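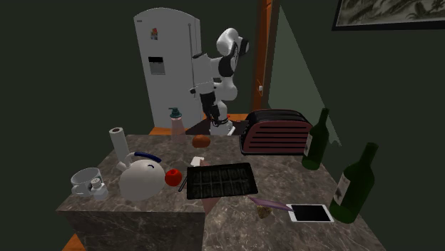
The kitchen at Lockwood starts filling up a little after six in the morning, and by the time I get there the bread is already out and the coffee is on its second pot. Lockwood is a supper club that runs from April until the first hard frost in the hills above Jurnudcombe, and its cook has spent the better part of her working life on one vegetable. She grows potatoes, she cooks potatoes, and she will talk about potatoes for as long as you let her. I let her for four hours, and I could have stayed for more!

"People think they're all the same thing in different jackets," she says, pushing a bowl of butter across to me. "Then they eat a Gurow that came out of the ground that morning and they go quiet."

The Gurow is her favorite, a knobbly, yellow-fleshed variety that she got from a neighbor as a handful of sprouting seed potatoes. She now grows 26 kinds on a sloping field behind the house, but the Gurow gets the best rows, the ones that catch the sun before breakfast.

I ask what makes it so good. She laughs and says she's been trying to put it into words for years. "It tastes like chestnuts, a bit. And it's waxy, but it still takes up gravy, and I don't know another one that does both. I boiled them in their skins the first time with far too much salt, and I ate the whole pot standing up."

The menu changes with what she digs. On the night I visited there were potato dumplings in a thin, peppery broth, then a flat cake of grated Gurow fried in duck fat (I would drive back for that alone), and a warm salad with mustard and a pile of dill. The bread had mashed potato in it too, which keeps it soft for days.

Storage is where most home cooks go wrong, she thinks, and she gets quite worked up about it. Hers go into paper sacks in a cellar that stays cool and dark all winter, well away from the onions. She brings up only what she needs for the day. A lone potato sitting out on a dark marble counter, like the one in this picture, is fine by her if it's going in the pot that night. "Leave it there two weeks in the light and it'll turn green on you, and then you've got trouble."

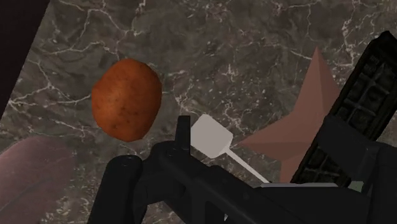 Seed is the other thing she could talk about until dark. Every fall she sets aside 327 of her best tubers, all about the size of a hen's egg, and she will not sell or cook a single one of them, however hard the regulars beg. They sit in trays by a north window until they sprout. Last year the field gave her more than 740 pounds, and she still ran out before the season closed.

She's hoping to bring in a new one next spring, a purple-skinned variety called Sotero that a grower on the coast has been raving about. "I've only had it once, roasted, with nothing on it. I was thinking about it the whole way home."

So what should somebody with a small kitchen and no field do first? She doesn't even stop to think. Buy 3 kinds, she tells me, boil them in separate pots with the same amount of salt, and eat them side by side with a little butter. "Write down what you like. Then go back to the market and ask for more of that one."

Before I left she filled a paper bag with Gurows for me, dirt and all, and told me not to wash them until I was ready to cook. I had them for supper that same night.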